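Gripper notes from the sim bench

2018-07-22

Quick one this time, half the group is packing for the move upstairs and I'm writing between runs. Main news is the gripper comparison. We finally have enough trials to say something, so I'm saying it before the numbers go stale.

Background for anyone who missed the spring issue: we have two finger sets we could put on the two-armed machine and budget for one. The Rostell is the short parallel jaw, flat pads, very stiff. The Penry is the longer one with the ribbed fingers, more reach, more give. Nobody wanted to bolt either on for real until we'd run both in simulation, so that's what we have been doing since the spring. Kitchen room, long counter, everyday stuff to pick up. Controller is Zidura in both cases, same gains, same planner, same start pose. Alum is the logging tool, still a bit rough, more on that below.

Total so far: 2574 pick attempts across both finger sets. Every one logged. Not every one logged correctly, see below.

Round objects first. Tomato was the one everybody bet on as the hard case and the Rostell did fine with it. Flat pads, slow close, lift, done. The Penry rolled it more than I'd like, mostly when the approach came in low. Raise the approach by 30 mm and most of that goes away. Same trick helped with the small bowl, if you go for the rim and don't try to get around the whole thing.

Flat things are another story. Plate flat on the counter is bad for both. No gap under it, stiff fingers just push it along until it hits something. Longer fingers can sometimes get an edge up but I wouldn't put it in a demo. Tablet same problem only worse. We tried sliding it to the counter edge first and grabbing the overhang, which works, but then it's a two step task and the timing isn't comparable with the rest. Left those runs out of the totals. They're in the Alum folder under "slide" if you want them.

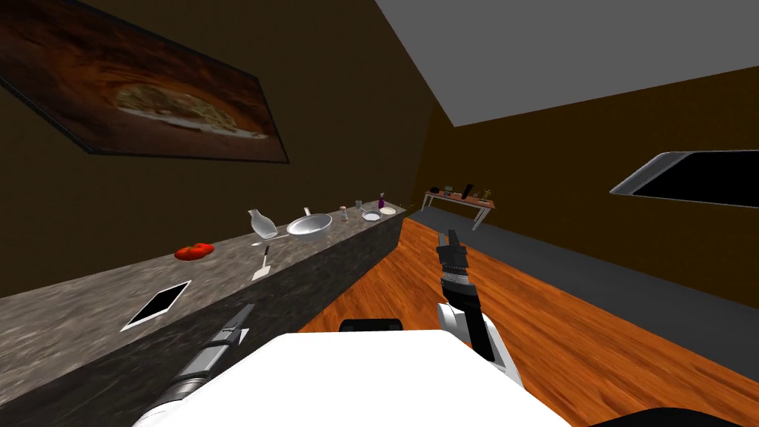

Thin handles: Penry wins, no contest. The spatula was good from nearly any angle as long as the wrist didn't flip on the way in. Wrist flip is a Zidura thing and it happens with either finger set. When the target sits far down the counter the planner gets clever and goes the long way round. I capped the wrist joint and that fixed it for the near half. Far half still does it sometimes. If somebody wants a small job for next week, there you go.

The frying pan. Handle points away from the robot in the default layout, so you either reach over the pan or take it by the rim. Reaching over knocks into whatever is nearby, usualy the bottle. Taking the rim is OK with the Rostell at full force and a waste of time with the Penry, it sags. I know sag in sim depends on how we set the joint compliance, and yes I checked, and yes it's set from the data sheet. Until we have real fingers to measure that's all we've got.

Glass bottle and drinking glass. Contact is fine. Depth is the mess. I switched the simulated depth camera to the noisy model (the clean one was making us look like geniuses) and clear objects now come back with holes in them, so the grasp goes wherever the hole isn't. Turning the noise off for clear objects only would be cheating so I haven't. Two ideas: take a second look from a different height before closing, or use color for the outline and just guess the depth off the counter plane. Trying the second one first. It's less work.

Spray bottle is boring, both get it. Good warmup object. Use it to check your setup before a long batch, please, so we don't get another overnight run with the left gripper commanded open the whole time. That was me. Moving on.

Left arm vs right arm. Somebody asked if it matters. It does. The counter is on the left side of the robot in this layout, and the left arm ends up folded in close to the front face on near targets, so it runs out of room. Right arm has to reach across the body but has more elbow to play with. For near objects I'm now defaulting to right. For far objects drive forward and use left. Not elegant. Works.

Alum problems, since people keep asking:

Timestamps were in local time on one machine and UTC on the other. Fixed, old files converted.

"Success" was getting written when the fingers closed, even if the object stayed put. Fixed. I re-scored the old runs by object height after lift, threshold 3 cm. This is why the numbers I put on the whiteboard dropped. Sorry to whoever copied them into slides.

Video is still dropping frames when both arms move. Not fixed. Turn off the wrist views if you don't need them, helps a lot.

Where that leaves us. If I had to order today I'd go Penry, mostly for handles and for the reach past clutter. Rostell is the better gripper on round and heavy things and it's much easier to tune, I had it going in an afternoon and the Penry took me most of a week. But we're going to spend more time around handles and crowded counters than lifting pans by the rim. Also the Penry fingers swap out without pulling the wrist cable, which matters when you break one. We will break one.

Not final. I still want a batch with the objects shuffled, since right now both finger sets have seen basicly the same counter order every time, and a batch with the head camera tilted down a bit more. Order has to be in by October if we want it this budget year so there's time, but not tons of it.

If you want to run your own objects, send the meshes with sane units. Meters. Last mug we got was the size of a house. Check the collision shape too, a convex hull on a cup means there's no inside and the fingers just bounce off.

Sim machine is free evenings, put your name on the sheet by the door. New door, upstairs. Don't kill the batch called "penry_far_2", it's mine and it isn't stuck, it's just slow.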